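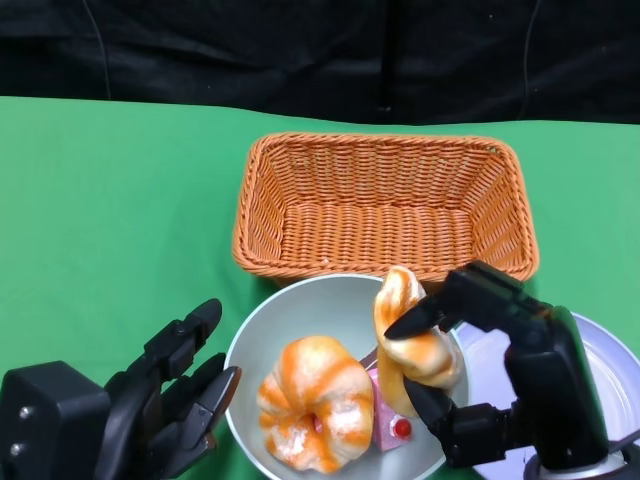

Līga Mets opened Bistari in December with 53 dollars in the till, a green cloth from her aunt's card table, and the best wicker basket in town.

The basket was the whole idea, really. She'd found it at the back of a closing-down florist's, a big bright orange-tan thing with a braided rim, and she'd carried it home on the bus in her lap like a cat. Anything looked good in it! Rolls looked better. Twisted rolls, with the glaze running into the creases, looked so good that people on the sidewalk stopped talking.

"You can't start with the basket," said her brother. "You start with a lease."

She started with the basket.

At six in the morning the baking came up from the kitchen in a bowl, because the trays were all in use, and then came her favorite part of the day: filling it. Ring rolls went along the back wall, leaning a little. The knots went in front with their tips up. She would put one in, step back to the door, come in again as if she were a customer, and move it an inch to the left. Oh, that inch! It made her so happy she sometimes laughed out loud, alone, with flour on her chin.

The pink cake was the trouble. It had a cherry and a dark chocolatey edge, and it was gorgeous, and it didn't belong with bread. In the basket it got crumbs on it. On a plate by itself it looked lonely. She tried it on the left, she tried it on the right, she tried it on an upturned cup.

The first customer that morning was a girl in a yellow raincoat, who put both hands on the edge of the table and looked for a long time.

"Is that one still deciding?" she asked, pointing at the wedge in the bowl.

"Yes," said Līga. "What do you think?"

The girl thought. Outside, the 20 bus went by with its lights on.

"Leave it in there," she said. "Then it's a surprise when you look down."

So Līga left it in the bowl, in front of the basket, and put one ring roll beside it for company. By nine the slice was gone and a man in a wet hat was asking whether there was any more of the pink.

"Five minutes," she told him, already running for the stairs.

© Līga Mets. All rights reserved. | Contact | Back to top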